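Catalogue > Storage > Baskets and trays > Kimberg grid basket, dark grey

Print this page | E-mail this page

Kimberg grid basket, dark grey

The Kimberg is an open-topped plastic basket for small packeted goods, made for use on a table or a shelf. It is supplied in one colour, dark grey, and in two depths. Both depths share the same rim and the same opening pattern, so they can be mixed on one shelf without a step in the front line.

Order codes are KB-16 (16 cm deep) and KB-18 (18 cm deep). The code is moulded into the underside. Baskets bought before May carry the code on a paper tag only.

Construction

The rim is thick and solid all the way round. It takes the load when the basket is lifted and keeps the walls from bowing outwards when the basket is full. Below the rim the sides are a grid of rectangular openings. Contents can be checked from the side without taking anything out, though only in outline, and colour shows better than print. Flat items smaller than the openings should be bagged first or kept in the Flinix tray, which has closed walls.

Use on a table

Set the basket to one side of the work area with the long wall facing the person sorting. Packets are picked up flat and lowered over the rim. Soft pouches settle better if the stiff seam goes in first. On a finished wooden top, fit the felt feet (pack of 4, sold separately), as the bare base can mark oil and wax finishes when it is dragged.

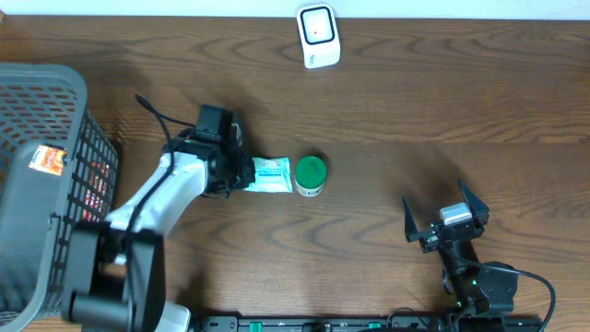 Kimberg basket, left, on a wooden table, with a light blue packet held clear of the surface.

The outer wall accepts a small adhesive label just under the rim. Labels hold best on the solid part; across the openings they lift at the corners after a few washes. Remove old labels with warm water before applying new ones – solvent cleaners dull the surface.

Loading and stacking

Maximum load is 16 kg for either depth, evenly spread. Full baskets should not be stacked on each other. Empty ones nest, and a nested pile of nearly 60 fits on a standard pallet base when strapped. Do not nest KB-18 inside KB-16; the deeper basket jams at the rim and has to be twisted free.

Cleaning

Wash by hand or in a dishwasher at up to 60 °C. Stand upside down to drain. Crumbs and powder collect in the lower corners of the grid and come out with a bottle brush.

Related items

Flinix tray, closed walls, for loose small parts
Prollby shelf divider, fits both Kimberg depths
Hồ label holder, clips to the rim, no adhesive

Spares and returns

Felt feet and label holders are stocked as spares. Baskets with a cracked rim are replaced, not repaired. Send returns with the order code and a note of the fault to Sang Đặng at the Prollby parts desk.

Page revised 5 Jun 2026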